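Search notebook
Type and press enter

December, 9.40 pm
Wallet bench notes, page 3 of this topic

It works! Withdrawals from the Clasell test exchange now land in our Fuswood wallet every single time, and I finally understand why the first batch looked lost. They were never lost (huge relief, even with play coins). The wallet was making a fresh deposit address after each payment and only showing the newest one, so I was staring at an empty address and panicking. The older addresses are all still ours and still take coins.

Bình Kim spotted it while I was grumbling over the sync log. Rescan from block 2416 and up they all popped, every payment in order. Lovely moment.

Settings that did it:
address gap 200 (was 20, far too small for us)
rescan start 2416
confirmations left as they were

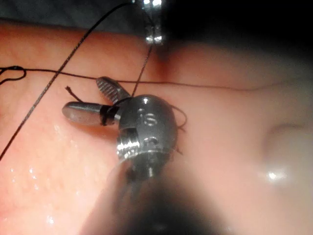

The gap setting matters more than I thought. If you hand out lots of addresses and most never get paid, the wallet gives up looking after a run of unused ones and anything further along stays hidden. Ours had a paid one sitting at 423, with the nearest paid one before it at 251. No wonder!

Next thing: memo tags. Clostetti wants a tag as well as an address for its own coin, and Zinash Ejigu says one pooled address serves all its customers, so the tag is the only thing saying whose coins they are. I sent one without a tag on purpose. It left the wallet fine and then sat uncredited at their end for 90 minutes before I stopped watching. Must check in the morning.

Phùng's little script for comparing addresses is brilliant, by the way. It checks the whole string, and I'd only been looking at the first and last four characters. Everyone please use it.

To do
- tagged send to Clostetti, smallest amount allowed
- restore the Fuswood wallet from seed on the old laptop, see if the gap setting comes across (I bet it doesn't)
- ask Bình about fees when there are loads of tiny inputs

3 comments
Share 7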